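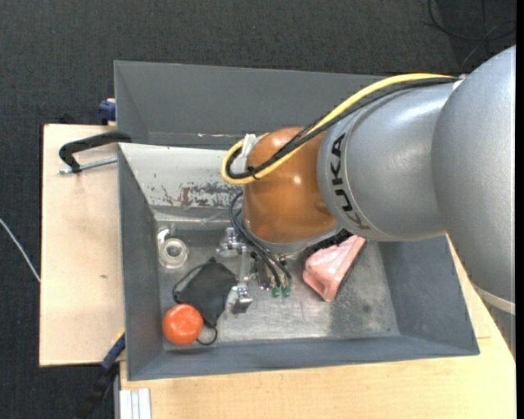 Bin picking at our place, odds and ends tray.

Robot has arrived on returns, what happens to the rest of us?

I sort returned goods at a warehouse in Pluvdale. Since March we've had a robot arm doing part of the picking, and 38 of us have been told our roles will "evolve". So far mine has evolved into standing nearby. Has anyone been through this, and is it worth asking for the training or should I polish the CV? The supplier is KUKA, if that matters.
Posted by pluvdale_packer, October 3, 2024

clenov_nights
Ask for the training, and ask in writing. We had the same at Clenov two years ago. It was very good at boxes. Give it a bin like yours, with a roll of tape next to something black and floppy with cords on it, and somebody had to go over and help. That somebody got a new job title and 300 a month extra, but only if they'd done the course. The ones who waited to be asked are on the late shift with me.
What you lose is the chat. Four of us used to share a bench, and now I have a screen and a reset button. Get your breaks put in the new rota as well – ours vanished for a month, as the arm doesn't take any.

grumbleweed
they said the same about the forklifts

dullska_rep
Union rep at Dullska here. Check whether "evolve" appears in your contract, because it won't. A changed role normally means they have to consult you, so ask for the new job description and the pick target. Ours went from 147 an hour to whatever the machine left over, and it took a grievance to get the bonus worked out again. Don't sign anything on the day.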